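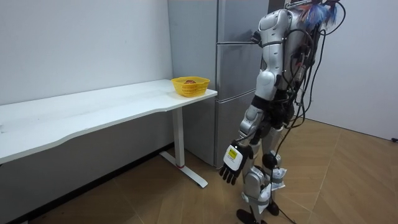

1. Fault summary
Clullura test cell, Quintero task (fruit, fridge, basket). Arm controller dropped to hold at cycle 351. No contact, no injury. Say this first.

2. What the head camera gives us

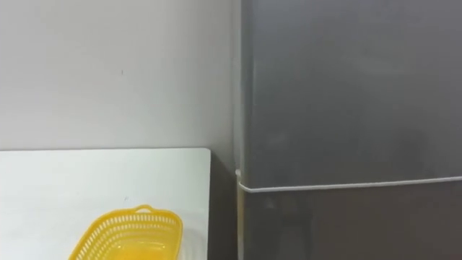
3. Sequence
- Joint state messages stalled for 200 ms. The watchdog limit is 30 ms.
- Hold came late. Explain why late matters with a hand at shelf height. 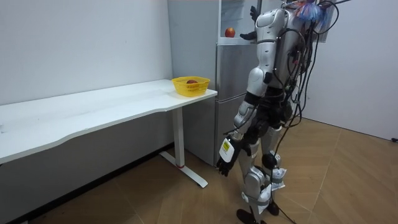
- Log shows 2 retries before the trip. Both were masked by the Grerkenard driver, so the operator console stayed green.

4. Changes
- Retry now counts as a fault.
- Stop button test before each run.

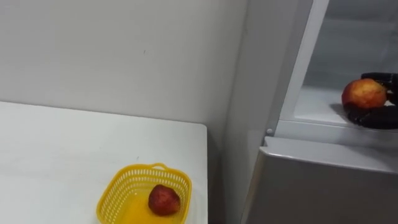
Hand at the upper shelf, head camera view.

Pause for questions on the driver.

Filed under: Robot Safety, Talks
Contact: Tonantzin Lozano, Lostodus | Back to top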